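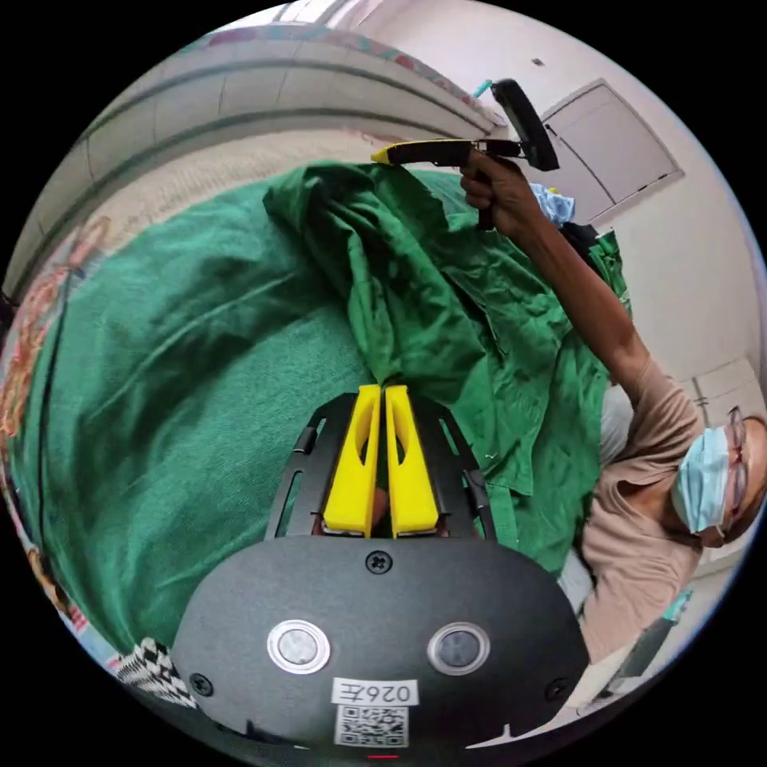 Chapter 3
Teaching by Hand

I spent my first year in robotics trying to write down how to fold a sheet. I had rules for corners, rules for edges and a truly dreadful rule for what to do when the cloth bunched up in the middle (it always bunched up in the middle). My supervisor, Vesela Janevski, read all of it one June afternoon in Karkutholm and asked me, quite kindly, whether I'd ever thought of just showing the robot.

So that's what this chapter is about! We take the gripper off the arm, put it in a person's hand and record what they do with it. Cloth is a lovely place to start, and a surgical drape is lovelier still: it's big, it creases, and it never lands the same way twice. One gripper can hold a drape against the table while the other lifts, and timing the two together is the bit my rules never got right.

In the Giston study we'll work through 200 recordings of drape handling and throw out 28 of them, and I'll show you how we chose. You'll also meet the Oken score, my favourite way of asking how alike two folds are.

You'll need the matrix notation from Chapter 2, but only the first half. If you skipped the part on camera angles, go back for it now, as we start with lining up two moving views of the same piece of cloth.

3.1 Two hands, one clock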